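Re: [Unarel] Mending evening, what to bring

2023-06-30, a list member wrote:
> Is Troson thread strong enough for denim? My hem opened again
> after 15 washes.

Dear all,

For me it is strong enough, but please use a size 80 needle only for shirts. For trousers you need a thicker one. I bought two reels in Caputo, 265 metres each, and I can share.

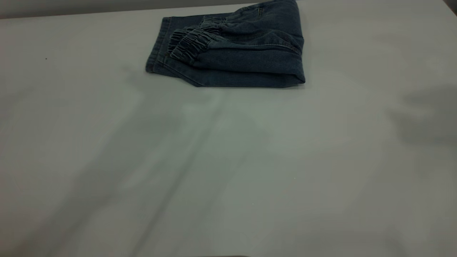 Please also wash your things before you come. The room is open until November, then we must find another place.

Kind regards

2 replies
Share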